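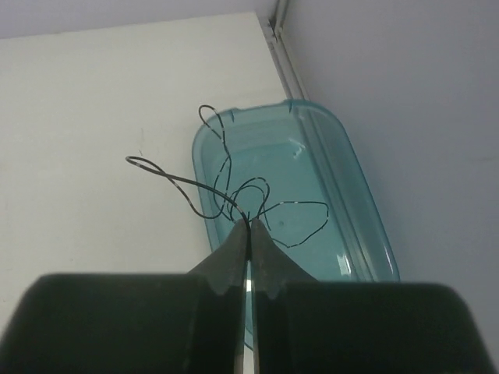

引き出しの奥でからまっていた黒いコード、ついに全部ほどくことにしました！

3月に今の部屋へ越してきてから、細い線のたぐいは「あとでやる」の袋に詰めっぱなし。イヤホンの線やら充電の線やら、何の線だったか思い出せないものやら……。それが先週、Hinovという雑貨屋さんで青緑の半透明のプラスチック容器を見つけてしまって、一気に火がつきました。角が丸くて、長方形で、色がもう本当にきれいなんです。

やってみてわかったのは、細い線は引っぱったら負けだということ。端を探して、輪をひとつずつ広げて、ゆるんだところから抜いていく。黒地に白っぽい点々が入った線は、点々のおかげでどこを通っているか目で追いやすくて助かります。真っ黒な線どうしがからんだときは、途中でお茶を淹れました（2回も）。

でもこれ、すごく楽しい！　最後の結び目がするっと抜ける瞬間が気持ちよくて、まだからまっている線はないかと家じゅう探し歩いてしまったほどです。棚の裏から出てきた延長コードまで巻き直しました。

ほどいた線は8の字に巻いて、真ん中を面ファスナーの帯でとめています。帯はVimoの791円のもの。好きな長さに切れるので、短い線にも余らず使えます。前は輪ゴムでとめていたのですが、夏を越すとべたべたになるんですよね。

容器と帯と、ついでに買ったラベルシールで合計3,394円。予算は3,000円のつもりだったので少しはみ出しました。ラベルはまだ貼っていません。せっかくの半透明だし、中が透けて見えるままでもいいような気がして迷い中です。

次は裁縫箱の糸をやります。ボビンからほどけた糸が底のほうで大変なことになっているので、明るいうちに窓ぎわで広げるつもり。同じ容器をもうひとつ買うかどうかは、糸の量を見てから決めます。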